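Fitting a wrist camera to a small suturing arm, and whether you should bother

Filed under: Workshop builds
Last updated July 21, 2026

Every write-up of a wrist camera makes it sound like giving the arm eyes. I have now fitted one twice at the shared workshop in Stanmont, and what you get is a very close view of whatever the gripper is about to do, partly blocked by the gripper. That can be worth having. It won't turn a hobby arm into a surgeon, and if a kit seller tells you otherwise, keep your wallet shut.

The arm in question is a Jendow, bought as a box of parts, with a fine-tipped gripper. We use it for stitching practice pads: slow, fiddly work that shows up every fault in the joints. These notes cover the camera mount, the cable, the focus and the first run. I assume your arm already moves where you tell it to. If it doesn't, go and sort that out first, as a camera will only let you watch it miss from nearer.

What you need

A small board camera with a lens you can turn by hand
A printed or cut bracket to suit your wrist
Two short bolts with locking nuts
Thin, flexible cable, longer than you think
Black thread and a practice surface
A dim lamp you can move

Skip the ring light. I bought one on the strength of a forum post and it threw glare straight back into the lens from anything with a shine to it.

1. Make the bracket

Power the arm down and pull the plug. Hold the camera against the wrist and look at the live view on your laptop before you mark anything. Tilt it until the gripper tips come into view and there is still a decent patch of work around them. The Wuslow bracket file that everybody passes round puts the camera far too high for fine work. I cut it down and added a slot so the tilt could be changed later. Make the slot long. You will change your mind.

2. Bolt it on

Use locking nuts. Ordinary ones shake loose, and thread glue is a nuisance on printed parts. Tighten until the bracket stops shifting, then leave it alone. Now push the camera sideways with a finger. If the picture moves and the wrist doesn't, the bracket is too thin, and no amount of software will put that right.

3. Run the cable

This is where most builds go wrong. Turn the wrist by hand to both ends of its travel and leave enough slack for the worse of the two. Tie the cable at the elbow and again just behind the wrist. Don't tie it across a joint. My first one lasted 40 cycles before the picture began to drop out, and I spent an evening blaming the driver.

4. Set the focus

Focus on the work surface. It's tempting to focus on the gripper, as that is the thing you are proud of, but you know where the gripper is. What you don't know is where the thread has gone. Bring the arm down to working height, lay a strand of black thread on the pad and turn the lens until the strand is sharp. Then put a dab of paint on the lens barrel to hold it.

5. Set the lamp

Move the lamp low and off to one side. Pale surfaces with a bit of gloss will always give you some bright specks. Shift the lamp until the specks are away from the stitches and accept the rest.

6. First run

Set the speed to the slowest the controller allows, keep a hand on the stop switch and run one stitch. Save the video. Watch it back at half speed with the joint readings beside it. On our first proper session we logged 3,716 frames, and I would call 3 of the stitches decent. The sales page didn't mention that sort of rate.

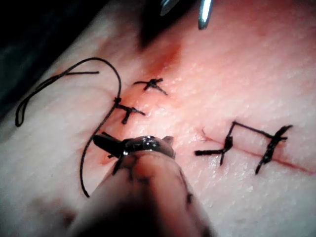

Can the camera tell you whether a knot is tight?

Only up to a point. You can see where a knot sits and which way its tails run, but tension is something you have to feel or measure, so test it by tugging gently with tweezers once the arm is parked.

If you want the arm to judge tension for itself, you need a force sensor, and the cheap ones drift. I tried the Naidoo clip-on type and had to zero it before every stitch. I haven't made up my mind about it – the readings were steady enough within a single pull, but I wouldn't trust them over a whole row.

Faults I have had so far

Picture freezes when the wrist turns: cable too short or tied too tightly.
Everything sharp except the thread: you focused on the gripper. Go back to step 4.
Loose thread ends up under the jaws: cut shorter lengths and lift the arm higher between stitches.
Colours shift during a run: turn off automatic white balance.

The bracket slot has needed retightening once since July began. I'm going to try a toothed washer next.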